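Call for participants: open day at the Fenach test kitchen

Fenach is a small company that develops software for robot arms in the home. In June we will open our test kitchen to visitors for the first time, and we are looking for people who would like to come, watch the arm at work, try some simple tasks together with it, and tell us their opinion.

You do not need any technical knowledge. We have already had many engineers in this kitchen, and they look mostly at the joints and the cables. Now we would like to meet people who cook every day, who know how a cabinet door should feel in the hand and where they want to put down a hot lid. If you have cooked for a large family, or if you cook with pain in your hands or shoulders, your experience is especially welcome.

What will happen at the visit

The visit takes two and a half hours. We begin at 10 in the morning or at 2 in the afternoon, and you can choose which one is better for you. First there is a short welcome with coffee and tea, and you read and sign the consent form. After that we go to the kitchen in groups of six persons.

The demonstration is made by our two operators. They will show the tasks which we practice at the moment: to reach for a cabinet handle, to open a door and close it again, and to bring a pot to the stove and take it away.
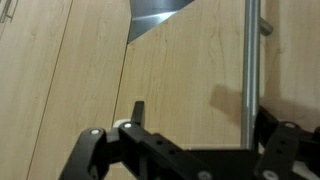
Door handles look like an easy thing, but they take a big part of our time. A person pulls a handle without thinking, and if the door is heavier than expected, the person simply pulls a little more. The arm must learn this, and it is still slow. Please expect that some attempts will fail during your visit. We do not prepare a perfect show, and the operators will repeat a task when it goes wrong, so that you can see the difference.

After the demonstration each visitor can guide the arm for ten minutes with a hand controller. An operator stands beside you the whole time and keeps one hand at the stop button. If you prefer only to watch, this is also fine and you receive the same payment.

In the last part we sit together and talk. We ask what you found useful, what made you nervous, and which work in your own kitchen you would give away or would never give away. There is also a questionnaire on paper, with large print if you wish.

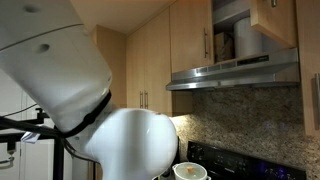 The arm at the stove in the Fenach test kitchen.

Who can take part

You can take part if you are 18 years or older and can follow a conversation in English. You should be able to stand for twenty minutes, or to sit on a high chair which we will give you. The kitchen can be reached with a wheelchair, and there is an elevator from the parking level.

Please do not apply if you or a person in your household works for a company that makes or sells robots. Persons with a pacemaker are asked to write to us before they apply, and we will discuss it with you personally.

Please come in closed shoes and without a scarf or long necklace. Long hair must be tied back. Bags and coats stay in the front room, where we have lockers.

Payment and travel

You receive 300 dollars for the complete visit, also if your group finishes early. The payment is made by bank transfer within two weeks. If you live far from us, we can pay your travel cost up to 325 dollars, but only with receipts, and we must agree on it before you buy the ticket.

The kitchen is in the Fuvavport business park, building Aoki, second floor. The building has 1,075 square feet of kitchen and meeting space for our use, so please understand that we cannot receive additional guests. If you need a companion for your daily life, this person is of course welcome and should be named in your application.

Photos and your data

We record the movements of the arm and the sound of the discussion. We do not film your face without your written permission, and you can say no to this and still take part. The recordings of the discussion are deleted when our report is finished. Your name and your bank details are kept separate from your answers.

How to apply

Please send us a short letter, half a page is enough. Tell us how often you cook, for how many people, and whether you prefer the morning or the afternoon. It also helps us to know what kind of stove you use at home. A resume is not necessary.

Write "Open day, call 687" on the letter or in the subject line, and address it to Wulan Pasaribu, visitor program. You can also use the form on our visitor page, under the project name Rundo. We answer every application, also when the groups are already full. In this case we will ask if you want to stay on the list for the next visit.

If you have a question before you apply, please call the front desk between 9 in the morning and 4 in the afternoon and ask for the visitor program.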